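Putting the small cell back together

Search this blog
Go

Posted Oct 24, 2019

I said last time that I would write up the rebuild of the small cell once I'd had a cup of tea and a sit down, and as usual the tea went cold and the sitting down turned into a nap. So this is later than promised, but I did write most of it on paper as I went along, and my handwriting is only bad in places.

For those who have joined since February, the cell is the one we call Gollia, and it does fetching and putting back. The arm takes a part out of a holder on the grey panel, does something with it, and returns it to the same holder without (we hope) clouting anything on the way. It's a modest machine and I'm very fond of it. Nerys Hughes drew the panel and I look after everything that moves, which means that when a pick goes wrong we each politely suspect the other one's half.

The trouble this time was drift. Every position in the program was taught with the old panel, and the new one had gone up a touch lower on one side. You wouldn't see it standing back with your arms folded, but the gripper noticed straight away. It would come in, touch the lip of a slot and stop with a fault, and I would clear the fault, and it would do precisely the same again - you can't say it isn't consistent!

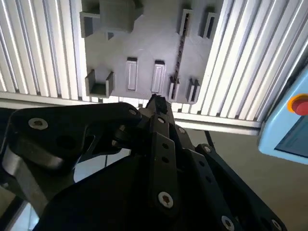

Re-teaching is slow work and I rather enjoy it, though I know plenty of people would sooner clean the oven. I start with the speed right down and bring the tip in towards the bottom edge of the panel, then work upwards from there in little nudges, looking from the side as well as from behind. The narrow holders over on the right are the fussy ones, the little boxy ones with a thin slit down the middle, and I always leave those until my eye is in. I keep the pale blue box with the red stop button close by for all of this, and I'd ask anyone who comes to help to learn where it is before they learn anything else. Tegwen Gronow taught me that when I was very new and very keen, and she was quite right to be stern about it.

Before any of the teaching, though, do the screws. I can't say this often enough, and I've got it wrong myself more than once. The linkages on the gripper all pivot on screws, and if one of them has worked a bit slack then the fingertips wander, and you'll spend a happy afternoon teaching positions that are no good the minute you tighten it up again. I go round with a hex key, snug each one, open and close the fingers a few times by hand and feel for any rattle. Then I go round again. After that I check that the panel itself is sitting firmly against the uprights, and only then do I switch on and pick up the notebook.

The notebook is nothing clever. Each holder gets a line with its name, the old position and the new one, and a space for grumbling. Voneck, the last cell I looked after, had no notebook at all when I inherited it, and I spent my first weeks there guessing what the previous person had meant by "nearly".

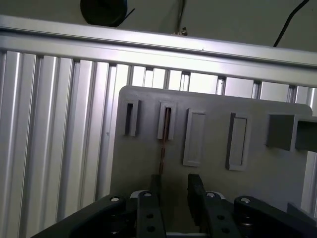
Once all the lines were filled in I ran the whole round at slow speed, 30 times through, with my hand near the stop and a biscuit in the other. It faulted on two of them. Both were the same holder, and both were my fault, a line I had copied out wrongly while chatting. I put the right figure in, ran the round again and let it be for the evening.

Still on the list: Nerys wants to reprint one of the brackets with a slightly wider mouth, and I'd like a proper stop for the panel to rest on, so that the next one can't go up crooked. If anybody has a neat way of doing that on slotted extrusion without drilling, please write and tell me. I've got as far as a sketch and a bag of nuts that don't fit.

Get the next post by email. Enter your address to subscribe.

Contact | © 2019 | Back to top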